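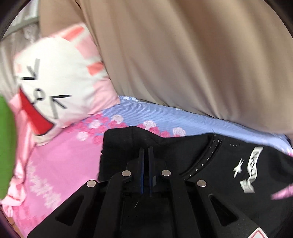 Fig. 1. Cat-face pillow and beige fabric.

Section 4: Setting up the Mernent base radio

Welcome back! If you have worked through the handset pages with your cadets, most of this will feel familiar, and if you haven't, please take your time. The base radio sits in the command tent at Clurkham and listens to every patrol on the hill, so ten unhurried minutes at the start of the day are well spent.

Before you begin, have the mast, the coil of antenna cable, the battery box and the log sheet with you in the tent.

1. Stand the mast on level ground outside the tent and open the legs until each one clicks.
2. Peg all the guy lines before you raise the top section. Let a senior cadet do this while you hold the mast steady – they enjoy it, and it's good practice.
3. Screw the antenna cable into the socket marked ANT. Finger tight is plenty.

CAUTION: Never press the talk key with the antenna disconnected. The radio can be damaged in a few seconds.

4. Connect the battery box, red lead first, then black.
5. Turn the power knob one click to the right and wait for the green light to stop blinking.

Note: If the light stays amber, the battery is low. Swap it now, before the patrols leave.
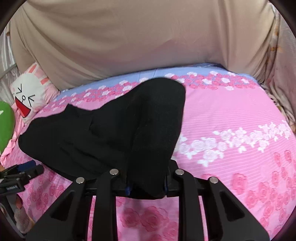
Fig. 2. Black sock on pink floral bedding.

Choosing the channel

6. Turn the channel dial to 86. This is the working channel for all patrols.
7. Ask one patrol leader to walk over to the Mtshali gate and call you. Answer with your call sign, "Cloris," and wait for a reply.
8. If you hear hissing between calls, turn the squelch knob slowly to the right until it goes quiet, and then leave it alone (it's very tempting to keep fiddling).
9. Repeat the call on channel 87, the spare, and then go back to 86.
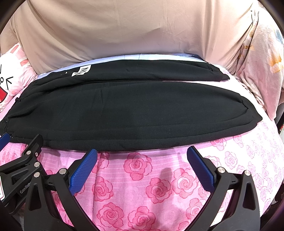
Clurkham Cadet Training Guide – Issue 4

Keeping the log

10. Write the time of every call on the log sheet in 24-hour form. The first full radio check is at 1000, and each patrol should answer in turn.
11. If a patrol misses its check, call again after two minutes. After a second miss, tell the duty officer right away.

CAUTION: Lower the mast at the first sound of thunder and keep everyone well clear of it.

Questions about the base radio go to Kristaps Petrauskas in the signals store. For packing away, see Section 5.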